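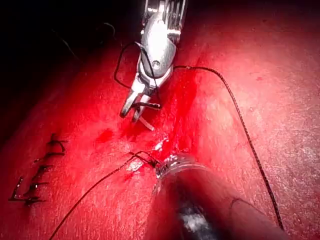 Dinner on the Night Ferry

I'd been told to eat before boarding. Three different people at the hotel desk in Dranitz said so, one of them twice, and I nodded and thanked them and then walked straight past the sausage stand at the dock because I had already looked up the menu of the Vonuno and there was smoked eel on it.

If you don't know the Vonuno, she's a retired car ferry that still makes the overnight run to Fallwood from spring to the end of the year, only now the lower car deck is a restaurant. You eat where the trucks used to park. The yellow lane lines are still painted on the floor, and your table number is the number of the parking space, so we were at 57, next to a ramp. I love this kind of thing! Give me a dining room with bolts in it and I'm happy before the bread comes.

The bread, by the way, is terrific. It's a dark rye rolled in caraway, baked on board in the afternoon while the ship is still tied up, and it comes with butter whipped with a little mustard. We finished the basket before the ship had even let go of the dock, asked for another, and got it without a look. (My husband is still talking about the butter. He tried to make it at home and it was fine, but it was mustard and butter.)

There are two seatings, and I'd go for the second. The first one fills up with families and the kitchen is rushing to get through them all, and you're done before it gets dark. By the second, the lights of the coast are sliding by the old loading doors, which have been replaced with one huge sheet of glass. Ask for a space in the fifties if you want to see out of it.

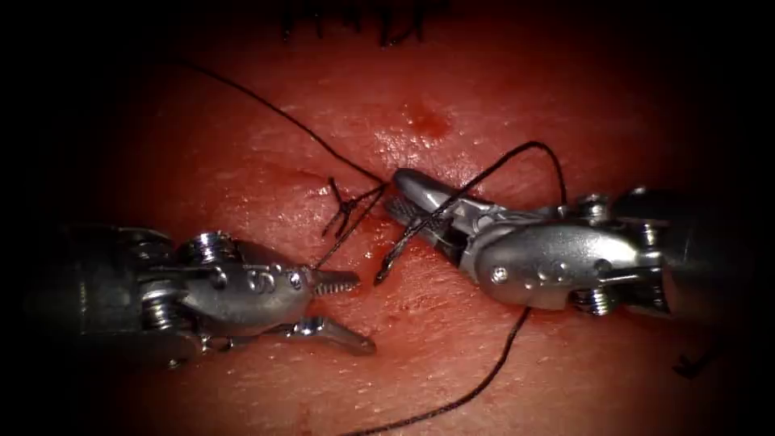 Rampersad, who has made the crossing more often than I have, disagrees completely and says the first seating is the only one worth booking, as the eel is gone by nine and the chowder gets thick from sitting. I'll give in on the chowder. Ours could have stood a spoon up. But we did get eel, two fat pieces each over warm potatoes with dill and a sharp little pickle, and I would have licked the plate if the next table had been farther away.

The mains were more up and down. My whole grilled flounder was lovely, crisp at the edges, with brown butter and nothing else going on. The pork shank across the table was big enough for two and a bit dry on one side, and it came with red cabbage that tasted mostly of cloves. The mushroom dumplings that went by looked so good that I ordered them as a sort of second main. They were $18 and I regret nothing. Save some room for the plum cake, too, which is served warm with sour cream.

Wine is short and cheap and mostly white. Cocktails are named after the ship's old routes and run sweet.

Do you need a cabin to eat there?
The restaurant takes anyone with a crossing ticket, including the people in the reclining seats upstairs. You just have to reserve a table before you board, and a deposit of $35 holds it. It comes off your bill at the end.

We did take a cabin, and I'm glad, though it was the size of a closet and shared a wall with something that hummed. Bring earplugs. The bunks are narrow and surprisingly comfortable, and there's a tiny round window that I got up to look out of at least four times.

One more thing about the dining deck: it gets cold. They leave the old steel walls bare, which looks great, and by dessert I was wearing my coat. The staff bring blankets around if you wave at them. Wear real shoes as well, the floor has a slope to it that you notice most after the second glass. 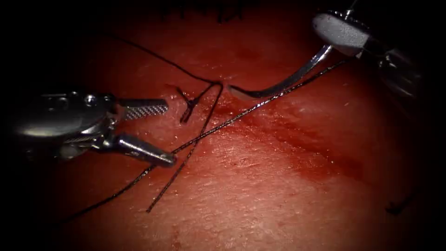

What if the water is rough?
Dinner goes ahead in most weather, with a shorter menu and no soup. If the captain calls it off, they send sandwiches up to the cabins and refund your deposit.

Our night was flat calm until well past midnight, so I can't tell you how the flounder holds up in a swell. I did see the raised wooden edges on the tables, there to stop the plates from going anywhere, and felt quite brave just looking at them.

Breakfast is a buffet in the old drivers' lounge on the deck above, and it's plain: boiled eggs, cheese, ham, more of that rye, and coffee from an urn that has been around the block. Go early and sit on the left side. The islands outside Fallwood come up one after another, low and piney, and I stood there with an egg in my hand and forgot to eat it.
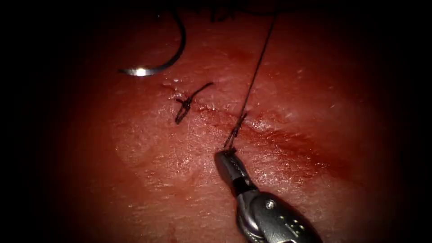 When should you book?
August weekends go first, often by spring, so grab those as soon as the tables open. For a weeknight in the fall, a week ahead has been plenty for me.

We walked off at Fallwood with a loaf of the rye under my arm, which the galley sells at the gangway, wrapped in paper. Get there quick, they don't bake many extra.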